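Desk-clearing demos in sim: quick tips

Stuff I wish I'd written down in August before recording the first batch. 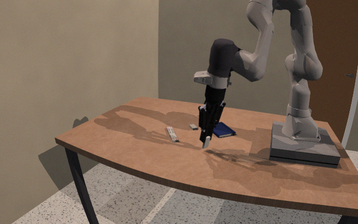 Simulated table, gripper down at the small stuff, notebook right behind the fingers.

Warm up first. Throw away your first 9 runs, your hands are still learning the controls.

Keep the item list short. A notebook, a little block, one long flat thing. Add more once those go smoothly.

Move things between runs. Not just an inch - turn them, swap sides, park one behind the gripper so the policy has to deal with it.

Go slow near the tabletop. Fast is fine up high. Pauses are not fine, it learns the pauses too and then just sits there.

Shadows: leave them on. We turned them off for the Phelan set to save render time and had to redo all 80 episodes. Change the light angle every so often as well.

Fumbled a grasp? Keep going if you can recover in one try, and tag it "retry". Two misses, delete it.

Name files as you go. Task, item, run number. I had 342 clips called "test" and lost a whole Thursday to teh sorting.

Stop after 18 good ones and get up. Later ones get sloppy, you can see it in the wrist path.

Replay before you export. Start, middle, end, thats enough. Sarinov's exporter will happily save an empty episode and not say a word.

Back up to the Vunville drive - not the desktop.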